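Tip Money

26 shares | 12 comments
Last updated: May

So the first thing you should know is that I was holding a sandwich. It mattered later, when I had to fill out the form, and there was a box on the form that said "Describe what was in the employee's hands," and I wrote "egg salad" and my boss made me do it over.

I'd been at Prudero for a year and change at that point, most of it on the tip money job. The idea was that you could put two arms behind a coffee counter and at closing time they'd pick up all the crumpled cash and drop it in something. That was the whole pitch. I used to explain it to my mother on the phone and she'd say, "And they can't just do that themselves? The coffee people?" and I'd say it was about the grasping, Mom, paper is hard, and she'd say she'd been grasping paper for sixty-eight years.

But paper IS hard! A block of wood stays a block of wood. A bill that's been in somebody's back pocket has opinions. It lies flat so the fingers skate over it, or it's got one corner up and you think great, a handle, and then the corner folds under and the gripper closes on nothing and carries the nothing very carefully over to the cup and lets go of it. I watched that happen so many times that I started feeling sorry for it. The left arm was the better one. The right arm had a shoulder that had been swapped out in the winter, a Rollach part, and ever since then it moved like it had slept on it funny.

I'd written that down, by the way. Twice! "Right shoulder hesitates on start." Both times somebody had gone and tightened something and closed the ticket.

We'd gotten up to 348 runs with the play money. We kept a mug on the table too, and the arms were supposed to leave it alone. A real counter has stuff on it that isn't yours to pick up, so we wanted them used to that. I was fond of the mug. It was a nice green.
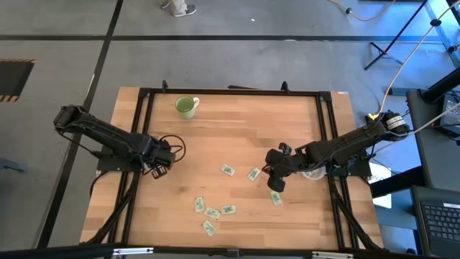
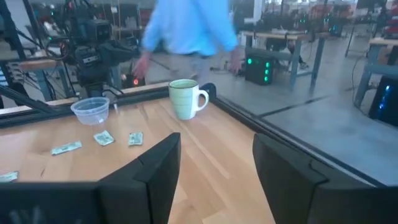
Prudero Small Objects Team

Anyway, the sandwich. It was past one, everybody else was at lunch or standing in the hall pretending to be on a call, and I was eating over at the cart and watching run 348. The left arm went down for a bill, got it, dropped it in. Then the right arm went down, stopped halfway, and just hung there.

I gave it a minute. Jinum (that's the software, it has a little green bar at the top of the window when it's happy) had a green bar. No fault, no warning. It said the right arm was moving. I looked at the right arm. The right arm was not moving.

I hit the stop. You hit the stop, that's rule one, and I want it on the record that I did hit it. Everything sagged a half inch the way it does and the bar went red. Good. Then I twisted the button back out to clear it, and the window asked me did I want to resume or start over, and I hadn't picked either one yet. I was going to move the bill first, the one under the gripper, so it wouldn't get mashed.

You already see what I did. I'd let the button out before I put my hand in. I did the two halves of a perfectly good procedure in the wrong order, with a sandwich, and leaned over the rail and reached.

It came down fast. It had never once moved that fast for money. The fingers shut on the side of my hand, the fat part under the pinkie, and then it started for the cup. It was very calm about it. It had me and it was going to deposit me.

What I remember is being embarrassed. I remember thinking, very clearly, that I was too big for the cup and it was going to find that out. I didn't yell. I said "excuse me," which I've thought about a lot since, and I smacked the stop with my left hand, which meant smacking it with the egg salad, and the whole arm went limp and I pulled out.

I was fine! I had a purple dent and a scrape. They're little motors, they're not made to hurt anybody, which is a sentence I'd said to visitors maybe a hundred times. I sat down on the concrete and looked at my hand and noticed my knees were going.

My boss came back from lunch and found me there. She didn't ask about the robot at all, she got the first aid kit and a can of ginger ale, and then she pulled the plug out of the wall and hung a tag on it. After that she asked about the robot.

It took us until dark to find it. The log had the whole story once we knew where to look. The replacement shoulder reported back on a slightly different beat than the old one, and every so often a message got lost, and when that happened Jinum kept the last order in its pocket to try again. Sensible enough. Only the stop button cut the power without emptying the pocket. So the power came back and there was the order, still waiting, 12 seconds old, and the arm felt it had some catching up to do. It didn't care what the window was asking me. It had never been told to wait for the window.

"Every time we've hit that button," my boss said, and she didn't finish. We were both thinking about the kids from the high school who'd come through in the spring. They'd loved the button. We'd let them take turns.

We did the boring stuff after that. The button empties everything now, and the motors stay off until you stand back and hold a key turned. There's a pin you put through the rail before you reach, and if the pin's in, nothing runs, and the pin's on a chain with the key so you can't have both at once. The shoulder went back in a box. There's a sixty-second wait after a stop too, and everybody complains about it, me included. And there was the form, and the second form. Sjögren, the insurance outfit upstairs from us, heard about it in the elevator and sent down a fruit basket, and I still can't tell if that was kindness or marketing.

They asked if I wanted to move to a different project. I said I'd think about it, and I went home and told my mother, leaving out the part with my knees. She was quiet and then she said, "It thought you were a dollar?"

I said it didn't think I was anything, Mom. It had an old message and it was trying to get it done.

"Well," she said, "I'd have held out for a twenty."

I went back in the next morning. I cleaned the egg off the button with a toothpick, which took forever, it had gotten down in the threads. Then I put the pin in, and pulled on it to be sure, and pulled on it again. I reached over and fixed the bill. It was right where it had been. My hand was shaking a little, so I set the bill down crooked, and I left it that way, and went around and stood back and turned the key.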